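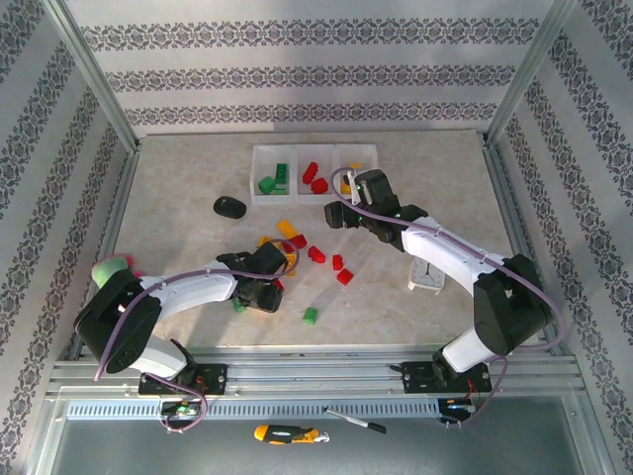
Stavow list wrote:

> Colour is the wrong way to sort, sorry. We did ours by colour over the
> August break, whole lot, and the kids couldn't find a thing afterwards.
> You don't go looking for "a red". You go looking for a 2x4, or a hinge,
> or that one sloped bit. In a bin of all red the small parts sink to the
> bottom and vanish. Sort by shape and the colours pick themselves out
> for you. We redid the lot and it's been fine since.
>
> Also what are people doing about washing? Ours came from a garage sale
> and they're a bit grotty.

Quick one before I have to run, will do the rest tonight if I get a sec.

Agree with most of that for a big collection. Don't agree for little kids, or for a small box. Ours is the Prunville toy library lot, 1,933 pieces when we last did the stocktake, and yes those are by shape, in drawers, and I'd never go back. But the table set is a different animal. Few bricks, three square compartments, green in one, red in the next, yellow in the last. A four year old can pack that up without being told twice. Ask the same four year old to pick 2x3s from 2x4s and you've lost them before morning tea.

So my rule, for what it's worth:

Under 300 or so, colour. Over that, shape. If it's a mixed tub with wheels and windows and little people in it, pull the odd stuff out first and THEN decide.

Things that have worked here:

- tip out only what fits on the table. Not the whole tub. Big mistake we made at Drarley, 578 pieces on the floor and a room full of grownups on hands and knees at pack up

- tray at the back of the table, loose bricks in front. They reach over less and knock less off

- shallow compartments. Deep ones just turn into another tub. Ice cream containers are OK but they slide, bit of non slip mat under fixes it

- clear the table first. Mugs, pens, whatever was there. Otherwise it all ends up in with the bricks, I have found teaspoons

- a clock with a proper face where they can see it. We say "when the big hand gets to the 8" and off they go. Works better than me calling out, and they learn a bit of clock

- one colour at a time for the really little ones. All the greens, then all the reds. Yellow last becuase it's the favourite and they'll hang in for it

Patterned tabletop or rug is a pain for small clear pieces, by the way. Pale and plain-ish is best, the strong colours jump out at you.

Washing: mesh laundry bag, warm water, not hot, squirt of dish soap, swish round in the laundry tub, rinse, spread on an old towel. Don't put them in the dryer. Don't leave them out in full sun either, the white ones go yellow on you. Stickered peices do by hand with a cloth. Leave them overnight and then some, the water sits up inside the tubes and they go musty if you box them too soon.

Whoever asked about the Laizer trays, we got ours secondhand so can't help on price. There were 239 loose bricks in the box with them, mostly green, so if anyone is short on green sing out and I'll bring a bag to the next swap. Would love some yellow in return, flat or regular, don't mind.

Still haven't heard back on who has the key to the Drarley cupboard. Anyone?

Gotta go, kettle's on and there's someone at the door

14 replies · 3 shares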